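Robot arm coming to our packing bench, what happens to the rest of us?

Asked by prerkow_lass in Work & Jobs, 4 replies

Hi all, I've been on the sorting bench at Skolton for 11 years and we've just been told an arm is going in next to us in November. Management say no jobs are going but "roles will change", and that's all we got before the shift started! Has anyone been through it? I'm 54 and not brilliant with computers, so I'm a bit wobbly about the whole thing.

Best answer, from Doltier Dave

We had the same two years back. I was dead against it and now I run the thing, so take that how you like. Most of my day went from picking pieces up to setting out the work, checking it and sorting out whatever's gone wrong. My wrists are better for it, but I do miss the chatter (you can't natter when you're watching a machine). 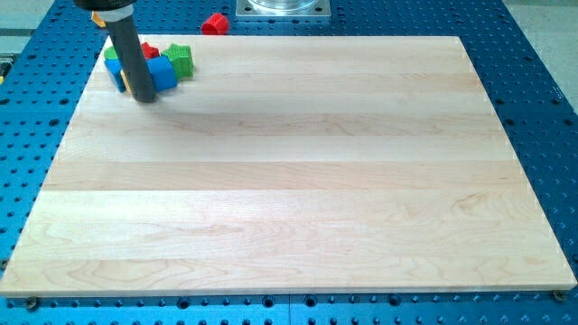
Practice board with the shape blocks, arm over the top left corner.

We all learnt on toy blocks before anyone let us near proper stock, and Yoshinori Kobori, who trained us, was very patient with the daft questions. You hardly need computers, it's mainly a touchscreen. Do ask for your training in paid hours and get the new job title in writing, I left mine too long and it took nearly 4 months to get my grade sorted.

Reply from Peng_nights

They'll cut the night shift first, they did ours. Join the union.

Reply from mags599

Agree with Dave about getting it in writing. Also ask who gets called when it stops at 3am, on our site that was me and there was no extra money in it till I kicked up a fuss. Is yours going in behind a fence or open?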